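Keeping the fingers honest

Perla Varela looks after the hand-held grippers at Wollico, and has opinions about bushings. 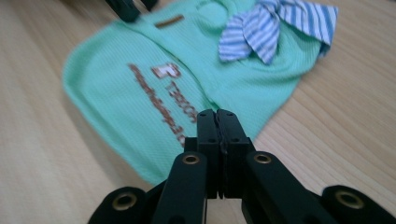 What goes wrong first

"The joints," says Varela, before I have finished asking. "Always the joints." The garment work is gentle stuff, small knitted things on a wooden table, and she admits it ought to be kind to a mechanism. "Then you look at how many times it closes in a day. 520, on a good one."

Each linkage arm turns on a brass bushing set into black plastic. She checks them by waggling the arm and frowning. "Jacobus wrote a procedure with a gauge in it. The gauge is in a drawer. I could tell you which drawer."

The closing test

With the fingers shut, she wants a straight seam from top to bottom. If one leans, she slackens its screws, squares it against a steel block and tightens them again, a little at a time. "People do one screw up hard, then wonder why it's crooked. Then they bring it to me and say it arrived like that."

Knitwear, she adds, is a fair judge. A finger that is slightly out will pick up a box all day and miss a hem.

Spare parts

A replacement set of bushings used to take until August, whenever you ordered it. Now she keeps 80 in a biscuit tin. Emiliano Lozano has asked for a proper label on the tin. It says "biscuits".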